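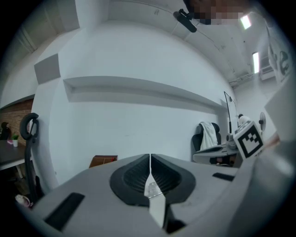
把常问问题整理成一页这件事我拖了很久，一直是谁问我就回谁，回到后来自己都记不清跟谁说过什么了。Steseo 这间白工作室是我从装修一路跟下来的，哪面墙补过、哪个插座接触不好，我都有数，所以这页基本就是我平时聊天的口气，您凑合看。大家问得最多的永远是那面大白墙，还有墙上横着的那道长长的凹槽，其次就是左上那块灰色的方形吸音板，所以我把墙的问题放在最前面，桌子和收纳放后面，预约和钥匙这些琐碎的放最后。页面最近一次修改是 2022/1/22，之后如果有变动，我会直接在原文里改。

墙上那道横着的凹槽是做什么用的？

放东西的！最早设计的时候我想装一排搁板，后来觉得搁板伸出来总会碰到头（我个子不高都碰过，在上一个地方），就改成往墙里凹进去。槽口高 19 厘米，不深，能靠明信片、色卡、小画框，也能放几本不太厚的书。有人拿来摆陶器小样，一字排开，效果特别好，我自己都偷偷拍了照。

但请不要在里面放带水的东西，花瓶也不行。槽的底面刷的是和墙一样的漆，泡了水会起皮，我修过一次，磨了一下午，灰掉得满地都是。干花没问题。

凹槽里可以装灯带吗？

可以放自带电池的那种，贴纸胶请用能撕下来的。不要打钉子，也不要用泡棉双面胶，泡棉撕的时候会把腻子一起带走。另外先提醒一句，槽的下沿本来就会有一条柔柔的阴影，很多人喜欢的就是这条影子，您装了灯它就没了，装之前可以先站远一点看看再决定。

白墙能不能贴东西？能不能换颜色？

能贴，用美纹纸胶带，贴的时间别超过一周。时间久了胶会留黄印，擦不掉，只能补漆。

换颜色就不行了，抱歉。这面墙的白是我挑了很久的，漆的色号叫 Roussel，稍微偏暖一点点，单看看不出来，旁边放一张打印纸就看出来了。第一遍刷的时候工人拿错了，刷成一种发青的白，白天还好，一到傍晚整间屋子像医院走廊，我在里面坐了二十分钟，出来就打电话请他们重刷。如果您需要有颜色的背景，欢迎自己带背景布，我们有两根可以伸缩的立杆，预约的时候说一声，我提前放在门口。

墙被我弄脏了怎么办？

先别擦！真的，先别擦。铅笔印和鞋印我有办法，用湿海绵慢慢按就好，最怕的是有人一着急拿酒精湿巾来回搓，搓完那一块会发亮，侧面看像一块补丁，比原来的印子还明显。告诉我一声就行，小的脏污我不收钱，罐子里一直有剩漆。

深色马克笔和油画颜料比较麻烦，要先封底再补，这种我会按实际用料算，通常也不多。

那块灰色的板子是装饰吗？

是吸音板，牌子叫 Tultell，我在朋友的录音间里见过以后就一直惦记着。白墙白桌子的屋子好看归好看，说话会有点空，拍手能听见"啪"的一声弹回来。装上以后我觉得舒服多了，当然这是我自己的耳朵，没有拿仪器测过，做正式录音的朋友还是请先来试一试。

它的表面吸灰，请不要往上面别图钉，也不要挂衣服。（有人问过能不能当软木板用，不能，它会留洞的。）清洁我自己来，用吸尘器的软毛刷头，一个月一次。

吸音板一共花了多少钱？

这个问题问的人出乎意料地多，看来大家家里都有回音！板子加安装配件是 1694 元，安装是我和 Romain Perrin 两个人自己弄的，没有算工钱，请他吃了两顿饭。他负责上梯子，我负责在下面说"再左边一点"。如果找师傅上门，价格各地差很多，我就不乱报了。

我能给的建议是先买少一点，装好住几天，再决定要不要加。我第一次下单差点买多一倍，幸亏当时缺货。

天花板是怎么处理的？

和墙比起来天花板没有那么平整，角上能看到梁和一些板框，颜色也暗一些。当时有两种做法，一种是全部包平刷白，一种是留着。包平会再吃掉一截高度，我不舍得，就留着了。来过的人里有一半说喜欢，有一半问我什么时候装修完……已经装完了，就是这样的。

请不要在梁上挂东西，哪怕很轻。需要吊挂的请用落地的架子。

房间有多大，坐得下多少人？

26 平方米。这个数字是我自己拿卷尺量的，门后面那个放拖把的小角也算在里面。四个人围着桌子做事很宽松，六个人也坐得下，再多就得有人站着了。如果您只是开会不摊东西，可以多来两位，我再加折凳。

做大件手工或者要铺地的活动，请提前告诉我，我好把椅子都搬出去。椅子很轻，不过搬的时候请抬起来，别拖，地面很容易出道子。

桌子为什么选白色的方桌？不会很容易脏吗？

会啊，脏得很快！可是脏了看得见，看得见就会去擦。我以前用过一张深色的木桌，看着总是干干净净，有一天我把台灯放低了一照，全是杯子印和胶水点子，吓得我当天就擦了三遍。换成白的以后反而省心。

选方的是为了好转着用。四边一样长，谁坐哪边都不吃亏，拍东西的时候想换个方向的光，人挪一下就行，不用搬桌子。长桌我也考虑过，能坐更多人，只是坐在两头的人总要探着身子去够中间的剪刀，够着够着就把茶打翻了。

桌面上能不能直接裁东西、滴胶、上色？

裁东西请垫切割垫，柜子里有大小两张，用完平放，千万别卷，也别竖着靠暖气，弯了就回不来了。热熔胶请垫硅胶垫。水彩和丙烯都可以用，丙烯趁湿擦，干了就用塑料刮片慢慢刮，不要用刀片。酒精墨水请到外面去用，或者把桌子整个铺满，我吃过这个亏，那块淡紫色的印子到现在想起来还心疼。

收工的时候桌子要收到什么程度？

我的要求很简单，桌面擦一遍，除了角上的木头收纳格，别的都收走。我自己的习惯是开工之前也先清空，手边只留马上要用的东西，胳膊伸得开，东西也不会被袖子扫下去。有的朋友喜欢把全部家当铺满一桌再开始，这也没问题，各有各的做法，只是收的时候请多留十分钟给自己。

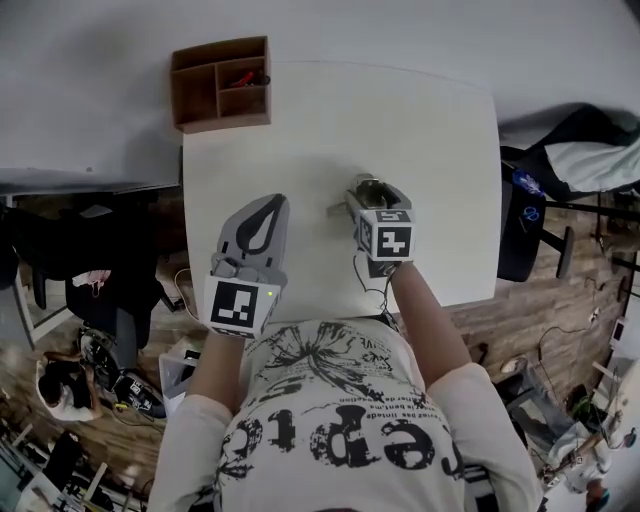
白色的方桌，远处角上放着棕色的木收纳格。

桌角那个木头收纳格是哪里买的？

这个我被问过无数次了，它叫 Bembridge，是一家小店做的桌面收纳，左边一格高的，右边是两格小的，敞口，没有抽屉。我就是冲着没有抽屉买的！有抽屉的收纳我用过好几个，最后都变成一个样子，什么都往里塞，关上就当没有这回事，下次找美工刀要翻出三块橡皮和一把不知道开哪里的钥匙。敞开的格子一眼就看完了，塞满了自己也不好意思。

店里的款式会换，如果您搜不到同一款，找类似的就可以，我觉得重要的是要有高有矮。高的那格放尺子、长柄的刷子，矮的放小东西。木头的颜色我特意选了棕色的，白桌子上总得有一样东西让眼睛落一落，而且您一眼就能看出它有没有放回原处。

收纳格里的东西可以随便用吗？

可以，都是公用的。剪刀、尺子、小工具，拿了用，用完放回原来的格子。我没有贴标签，贴过一次，胶印比标签留得还久，所以现在靠自觉。红色的东西放右上那格，这条规矩是我随口定的，没什么道理，但大家都记住了，比标签管用多了。

铅笔请笔尖朝上放。刀片一类的请把刃收好再放，收纳格是敞口的，手伸进去是不看的，我被扎过。如果发现少了什么，或者哪把剪刀钝了，给我留张条子，写在门边的本子上也行，我补东西补得挺快的。

为什么把收纳放在角上，不放中间？

放中间试过一个星期。坐在对面的人互相看不见脸，递东西要绕过去，还挡光，影子正好落在纸上，画画的朋友很有意见。放角上就没有这个问题，站着、坐着都好伸手。您用的时候可以挪，收工前请挪回去，靠近墙那一侧的远角就对了。

我也想在家里弄一个这样的工作角，预算要多少？

我只能说我自己的。桌子和收纳格加在一起是 1272 元，桌子是赶上店里清样品，边上有一点点磕碰，我转到靠里的那一侧了，您来了可以找找看。墙面的钱不好分开算，因为是和整间屋子一起做的。凹槽尤其不好说，得看您家的墙能不能往里掏，承重墙是绝对不能动的，想做的话请先让懂行的人看一看，别照着网上的图就开工。

要是墙动不了，做一层假墙往外加一点，也能做出凹槽的样子，就是房间会小一圈。家里地方紧张的话我觉得不值得，装一条窄窄的画架搁板就挺好，白墙配白搁板，影子也差不多好看。

我的建议还是先买桌子。先有一张能把胳膊完全伸开的桌子，用一两个月，您就知道自己到底缺什么了。我看过太多人先买了一大堆收纳盒，然后为了放收纳盒又买了架子。

线怎么收？桌上总是一堆线。

说实话线我也没有完全搞定！目前的办法是能不上桌的就不上桌，插线板固定在桌子底下，线从桌边垂下来，别横着穿过桌面。横在桌面上的线早晚会被胳膊肘带到，带下去的往往还是最贵的那个东西。柜子里有一卷魔术贴扎带，随便剪着用。请不要用胶带把线粘在桌面或者墙上，理由前面说过了，我再说下去就啰嗦了。

白天的光够不够？要不要自带灯？

晴天上午最好，整面白墙都是亮的，光反回来很柔和，拍小物件几乎不用补灯。下午慢慢会暗下来，冬天尤其早，像一月份，三点多我就开灯了。顶灯是中性偏白的，看颜色基本准，要求特别高的话还是自带一盏您熟悉的灯。

有一点要注意，屋子太白，拍照的时候相机容易自作主张把画面压暗，白墙拍出来灰灰的。手机的话，点一下画面里的墙，再把亮度往上推一点点就好了。我的照片也经常忘记推，大家多包涵。

可以吃东西吗？

喝水喝茶可以，杯子请带盖。吃饭请到外间，外间有小桌子和微波炉。饼干这类小零食我睁一只眼闭一只眼，掉渣的请自己扫干净，扫帚在门后。火锅、螺蛳粉……真的有人问过，不可以。吸音板会吸味道，吸进去好几天都散不掉。

能带孩子或者宠物来吗？

孩子欢迎，请大人全程陪着。那道凹槽对小朋友有很大的吸引力，个个都想把手里的小汽车放上去开一趟，开吧，没关系，别踩着椅子去够就行。宠物暂时不行，我自己很想同意的，但有位常来的朋友过敏很厉害。

怎么预约，怎么取钥匙？

发邮件或者在页面下方留言都行，写清楚日期、几个人、打算做什么，第三样最重要，我好知道要不要提前铺桌子。一般当天就回。钥匙在前台，报名字就能拿，走的时候还回去。如果您离开得晚，前台已经下班了，就把钥匙投进门口那个小铁箱，投之前确认一下窗户关了没有，冬天开一夜窗，第二天早上的人会冻得想骂我。

临时不来了也请说一声，没有罚金，只是后面常常有人在等。

东西落下了怎么找？

我会放在外间的篮子里，留一个月。目前落下最多的是围巾和充电头，还有人落过一整套还没拆封的彩铅，放了三个星期才想起来！贵重的东西我会单独收起来，写信来描述一下样子就行。

这页上没有我的问题怎么办？

直接问，问题怪一点也没关系，凹槽那几条最早都是别人随口问出来的。我看到了会先回您，攒够几条再补到这一页上。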